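Apprendre à ranger à une machine

Mon contrat avec Zustness tient en une ligne : montrer à un robot comment on ramasse des gobelets. J'ai fait des études longues, ma mère aime le rappeler.

On serre une pince dans chaque main et on fait le geste soi-même, lentement, sans hésiter. Pas de télécommande ni de casque. L'hésitation, m'a expliqué Shazia Soomro au téléphone, s'apprend très bien. Un de ses modèles, nourri par un collègue indécis de Kunville, s'arrêtait au-dessus de chaque objet comme devant un rayon de yaourts.

Je travaille le soir, à la table, rideaux jaunes ouverts sur le noir et lampe allumée. La consigne réclame un décor « vécu ». Là-dessus, je n'ai eu aucun effort à fournir : entre la boîte de mouchoirs, les câbles et les ciseaux, mes gobelets en kraft ont de la compagnie.
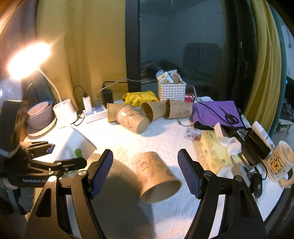 Pourquoi ne pas simplement programmer le mouvement une bonne fois pour toutes ?
Parce qu'un mouvement programmé suppose que le gobelet sera toujours au même endroit, et qu'il suffit de le décaler de deux doigts pour que la pince se referme sur du vide. Avec beaucoup de démonstrations différentes, le modèle apprend à corriger sa trajectoire selon ce qu'il voit.

Beaucoup, chez Zustness, cela veut dire 1089 prises. J'en suis à 123, dont 4 refusées pour « brusquerie ». J'ai relu le mot plusieurs fois.

Il faut environ 90 secondes par prise, remise en désordre comprise. La remise en désordre est d'ailleurs la partie difficile : je couche les gobelets toujours de la même façon, et Shazia s'en aperçoit. Depuis, je ferme les yeux pour les poser.

Hier, j'ai attrapé ma tasse de thé entre le pouce et l'index, bien droits, et je l'ai soulevée à la verticale. Il m'en reste 966.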